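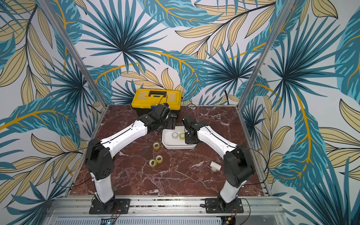 Saltmont wasn't even on my list for the trip, but a mate who'd walked the coast track in October kept going on about it, so I tacked on 2 nights and caught the early bus down. The open day at the Forix wetland reserve only runs once in summer (7/2/20 this time) and it's five bucks to get in, kids free. If you like big leafy growth, you'll be in heaven! Think palm wallpaper, all those teal fronds and striped leaves overlapping with golden stems curving through them, then add mozzies and a boardwalk. The ranger reckoned there are 357 plant species in the gully alone, and I believed every word by the second hill.

We set off in a group from the Pulum gate, down past the old jetty and into the paperbarks. It's 5 km return and mostly flat, apart from a steep bit of steps in the middle that had me puffing like a steam train. Saw two azure kingfishers and a very grumpy goanna – the goanna had right of way. The reserve caps visitors at 1,000 for the day, so the track never felt packed, though the queue for the loos at lunch was another story.

Lunch was a barramundi burger from the Yoshida van in the car park, eaten on the grass with my boots off. Bring a hat, more water than you think, and cash, as the gate doesn't take cards. Last bus back leaves at ten past four and it does not wait.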